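Trikau says its new insulation boards will cut a household heating bill by 17 percent. Meriem Kamel has read the claim on three different leaflets and would like to know where it comes from.

"I asked them which houses they measured," she says. "They sent me another leaflet."

Kamel spent years inspecting older homes before she began writing about them, and she doesn't trust a savings figure that arrives without an address. The job she was quoted in April came to $2,328 for one back bedroom. At her own rates, she says, it would take far longer than the promised 5 years to earn that back.

"Maybe it works in a brand-new box with no drafts. My walls aren't like that. Are yours?"

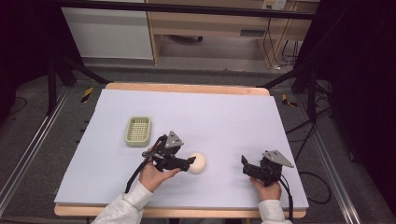
Zerouali takes a kinder view, saying that a cold room is a cold room and that people who wait for perfect numbers tend to spend another winter in a sweater. Kamel has heard this before and isn't moved.

"Fine, then seal the windows first. That's a tube of caulk and an afternoon. Why does the sales rep never start there?"

She would change her mind, she says, if Trikau published a full winter of bills from lived-in homes, before and after, with the bad results left in. The company told her a study was on the way. She has asked twice for a date and is still waiting for one.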